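Tralik Bench Rule Set for Board Work
Bench rules, cell cards and sign-off sheets for robot arms handling PC motherboards

In stock. Ships flat from Prora warehouse.
Page updated Aug 17, 2022

What you get
4 laminated cell cards, letter size, holes punched
Rule book, 128 pages, spiral bound, lies flat
Sign-off pad
2 seats for the online version (more seats, ask)

What it covers
Socket work, memory slots, connectors, screws near live parts of the board. Written for small two-finger grippers with a wrist camera, most of it carries over to suction tools. Big palletizing arms, no, wrong book. See the Verschueren set for those.

Rules people ask about most
Power off and unplugged before the arm comes inside the board outline. Every time. Also for "just a quick look".
Static: ground the board fixture AND the gripper. Check the strap at start of shift, write it down. A painted bracket is no ground path.
Speed: set a slow zone over the socket and keep it in the program, dont rely on the pendant slider.
Force: set the limit before the first approach, test on a scrap board. Card 2 has the steps.
Approach path: come in high, clear the capacitors and the memory latches, then down. No sideways moves below the tallest part.
Loose wires get tied back or taken off. Wires and finger links do not mix.
Screws on the gripper: check for tightness each shift. A bolt dropped on a board is a stop, find it before anyone restarts.
Hands out while the arm is enabled. Reach in only after the stop is pressed and the light has changed.

Risk assessment
The set does not replace yours. You still do one for the whole cell, gripper and workpiece included, and redo it when the fingers or the board type change. Blank form in the back of the book, copy it as much as you like.

Editions
Revised in June. Old edition (blue cover) is fine for sockets but the force section is thin, we'd swap it. Send the cover page and you pay shipping only. Plukoston customers: your cards have the other hole spacing, say so when you order or they wont fit the rail.

Languages
English. Spanish cell cards on request, book not yet.

Returns
Unused, 4 weeks, pad still sealed. Online seats can't be returned once teh code is opened.

Also fits
Tralik card rail, Tralik clip stand, any standard binder
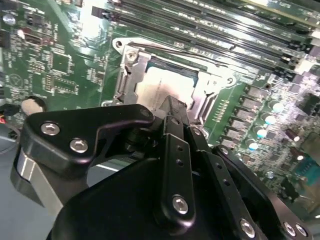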